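Household Textiles, Evening Course
Handout 4: Quilted bedding, and how much of the label to believe
20 March 2023

Bring this sheet with you next week. We will carry on from section 5, so please read the whole thing at least once.

1. What "quilted" is supposed to mean

A quilted comforter has a top layer, a filling and a back, held together by stitching that goes through all of them. That is the old meaning and still the useful one. In the shops the word has been stretched a good deal. You will find it on covers with no filling worth mentioning, and on fabric where the lines have been pressed in with heat and no thread has gone through at all. Run a fingernail along the line. If you can't feel a stitch, be suspicious.

The Danico leaflet handed round last week uses "quilted", "quilt-effect" and "quilt-style" on the same page for what look like three grades of the same bedspread. I would treat the second and third as warnings.

2. Thread counts

Somebody asked whether a higher count is always better. No. The Pristinitz cover in the sample box is sold as 1316 thread count, and I don't believe a word of it. You can't fit that many separate threads into a square inch of ordinary cotton. Figures of that size are usually reached by counting every ply of a twisted yarn as its own thread. The plain Buchanan sheet in the same box claims 265, which is at least possible, and most of you preferred the feel of it when the labels were covered.

Thread count also tells you nothing about the filling. People forget this in the shop.

3. Filling and stitch spacing

The job of the stitching is to stop the filling wandering off to the corners. Wide gaps are quicker to sew and therefore cheaper, and the makers will tell you wide gaps are "loftier". Perhaps, for the first few washes. Hold the comforter up to a window and look for thin patches. Do it again after washing.

A close pattern isn't proof of quality either. If the filling is thin, tight stitching only makes it flatter.

4. Patterns you will meet

Channel: straight parallel lines. Cheap to do, easy to mend. Filling can still slide along the channel.

Box: squares. Sensible, and hard to get badly wrong, though I have seen it done.

Diamond: the box turned on its point. Sold as more luxurious. I have yet to hear a good argument that it is warmer. It does hide a slightly crooked line better than a square does, which may be why the factories like it.

Wandering or "vermicelli": one curly line all over. Attractive, but a broken thread is a nuisance to trace.

5. Decoration at the crossings

Some diamond quilting has a small motif worked where the lines meet. Sellers like to suggest that these motifs anchor the layers. Some do and some are only sewn to the top cloth, so turn the corner back and check the reverse before you pay extra. The Darnberg sample has lovely motifs on the front and nothing whatever behind them.

The white comforter on the bed has diamond stitching with little silver-gray embroidered flowers at the intersections, and red flowers on the bedding as well. Note how differently the two kinds of flower show up against white. A pale motif half disappears at arm's length, while the red is what anyone will notice from the doorway. Whether you call that restful or a waste of embroidery is a matter of taste. Write down which you think, with a reason, before we discuss it.

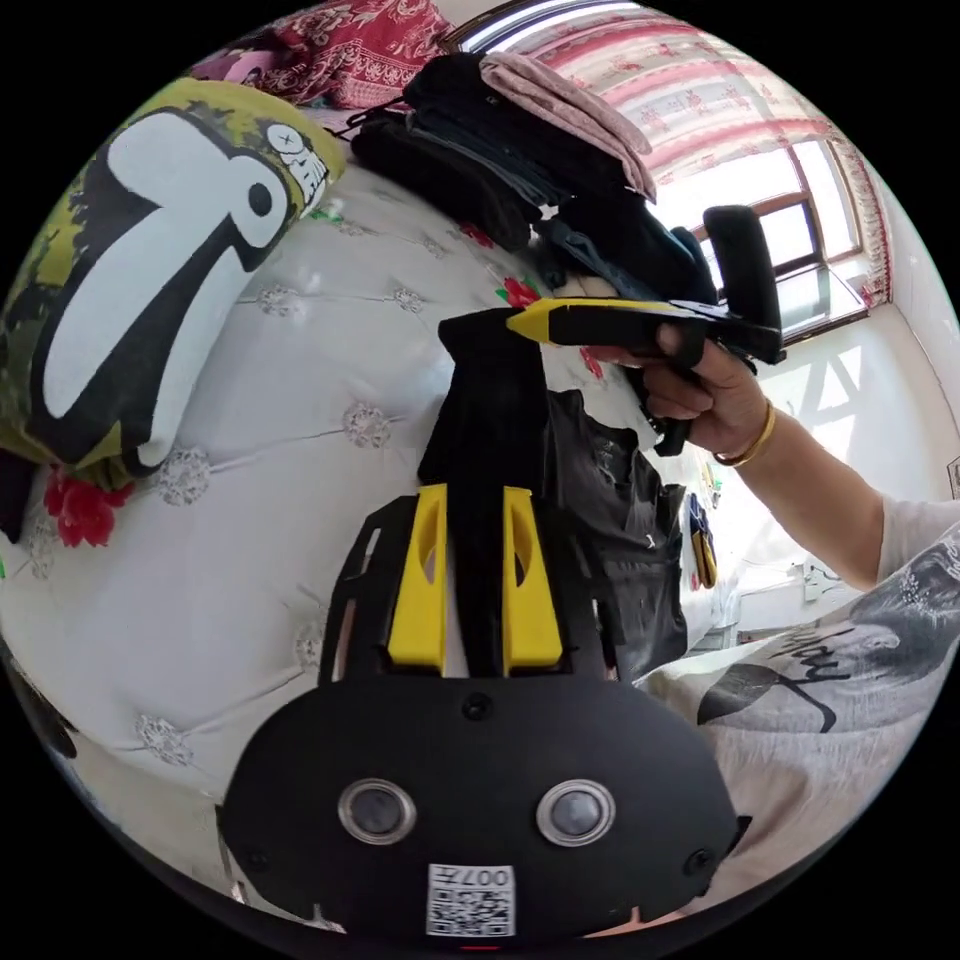
6. Washing

Read the care label, then read it again with some doubt. "Machine washable" does not say whose machine. A double comforter that fills the drum to the door won't rinse properly, whatever the label promises. Use the launderette.

Coloured decoration on white: test a hidden bit with a damp white cloth first. Cool wash, no soaking, don't leave it sitting in the drum afterwards.

Drying takes longer than you think. Feel the crossings, where damp lingers under the stitching.

7. For next week

Find one quilted item at home. Copy out the label word for word, measure the gap between stitching lines in two places, and look at the back. This homework counts for 11 marks out of the 50 for the term. Half a page is plenty.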